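Haushalt & Ordnung

Wäsche falten und Schrankfächer in den Griff kriegen: so mache ich das

Ich gebe es gleich zu: Ich war jahrelang die Königin des Wäschestuhls. Ihr kennt das, der Stuhl im Schlafzimmer, auf dem eigentlich niemand sitzen kann, weil da die T-Shirts wohnen. Seit dem Umzug nach Tallport habe ich deutlich weniger Platz und musste mir was überlegen. Ein paar Sachen haben sich bei mir richtig gut eingespielt, und weil nach dem letzten Beitrag über Bettwäsche so viele nachgefragt haben, schreibe ich sie endlich mal auf.

Los geht es mit der Ecke, die in fast jedem Schrank zum schwarzen Loch wird: hinten im Fach, wo alles landet, was man schnell noch reinstopft.
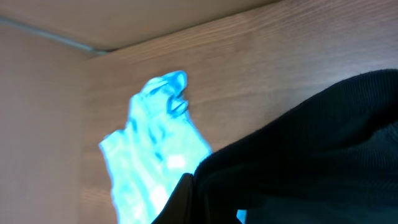

Text: die Redaktion von Doltstead | Rubrik: Rund um die Wäsche | Lesezeit: 7 Minuten

Ein zerknülltes Teil in Knallblau vor hellem Holz, so fängt es immer an. Am nächsten Tag kommt eins dazu, und nach einer Woche räumt man das halbe Fach aus, um eine Sporthose zu finden. Deshalb gilt bei mir: Was geknüllt im Fach liegt, kommt beim nächsten Falten wieder mit raus auf den Tisch. Auch dann, wenn es sauber ist!

Das Fach selbst wische ich zweimal im Jahr aus, einmal im Frühling und einmal im Oktober, wenn die dicken Pullover nach vorn wandern. Bei Holz nehme ich ein Tuch, das ich richtig fest auswringe, und gehe in Richtung der Maserung drüber. Die Fugen in den Ecken sind die Fusselfänger schlechthin, da komme ich mit einem trockenen, weichen Pinsel am besten rein. Danach bleibt die Tür offen, bis alles durchgetrocknet ist. Bei mir ist das meistens bis zum Mittagessen der Fall, im Winter dauert es auch mal länger.

Duftsäckchen? Mag ich, aber bitte sparsam. Ich hatte mal ein Lavendelsäckchen von Zamani im Schrank, das war so kräftig, dass ich im Büro gefragt wurde, ob ich in der Sauna war. Jetzt hängt es im Flur und ich bin zufrieden.

Nun zum Falten. Ich mache das am Tisch und nie auf dem Bett. Das Bett gibt nach, die Ärmel rutschen weg, und nach dem fünften Shirt tut mir der Rücken weh. Eine glatte Tischplatte, einmal kurz abgewischt, und man kann den Stoff mit der flachen Hand ausstreichen. Das spart mir bei einfachen Shirts sogar das Bügeln (bei Hemden leider nicht, da habe ich alles versucht).

Meine Reihenfolge:

Erst alles auf den Tisch und grob auseinanderziehen. Helles auf eine Seite, Dunkles auf die andere. Schwarze Sachen erwische ich sonst garantiert doppelt oder gar nicht, auf einem Haufen sieht ja alles gleich aus.

Dann die T-Shirts. Mit der Vorderseite nach unten hinlegen, glattstreichen, beide Seiten zur Mitte, Ärmel zurückklappen, von unten zweimal hoch. Wer schmale Fächer hat, klappt noch einmal mehr, dann stehen die Päckchen sogar von allein.

Zum Schluss das Kleinzeug und alles, was keine vernünftige Form hat. Das ziehe ich an einem Ende straff, lege es lang hin und rolle oder klappe es von dort aus. Man braucht wirklich nur eine feste Kante, an der man anfängt, der Rest ergibt sich.
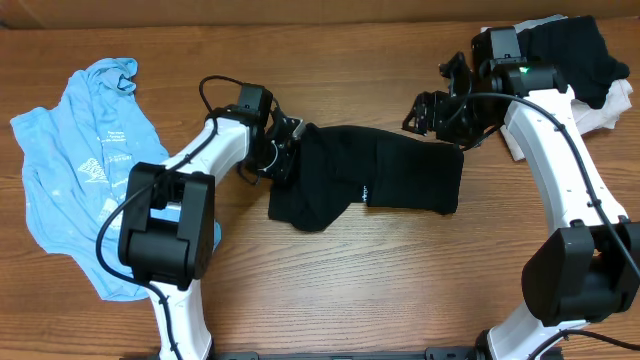
Hellblaues T-Shirt, dazu Schwarzes und Weißes: Auf dem Holztisch wird sortiert und gefaltet.

Bei schwarzen Teilen noch ein Tipp: auf links waschen, auf links trocknen und erst beim Falten umdrehen. Die Fusseln sitzen dann innen, und Aufdrucke halten bei mir spürbar länger. Und Weißes bitte nicht unter Schwarzem liegen lassen, wenn noch irgendwas klamm ist. Ich habe so ein Lieblingshandtuch verloren, grauer Schleier, ging nie wieder raus.

Zurück in den Schrank geht es bei mir mit 2 Stapeln pro Fach, mehr nicht. Der linke ist für die Sachen, die ich ständig trage, der rechte für den Rest. Frisch Gewaschenes kommt immer nach unten, sonst trägt man ja doch nur die obersten drei Shirts. Für Strümpfe habe ich mir eine flache Kiste von Fosmont geholt, die lässt sich rausziehen wie eine Schublade, und seitdem ist auch die hintere Ecke wieder erreichbar.

Für eine Maschine Wäsche brauche ich so fast eine halbe Stunde, mit Radio fühlt es sich kürzer an. Am liebsten gleich morgens, bevor der Tisch für was anderes gebraucht wird.

Nächstes Mal geht es um Spannbettlaken. Ich übe noch.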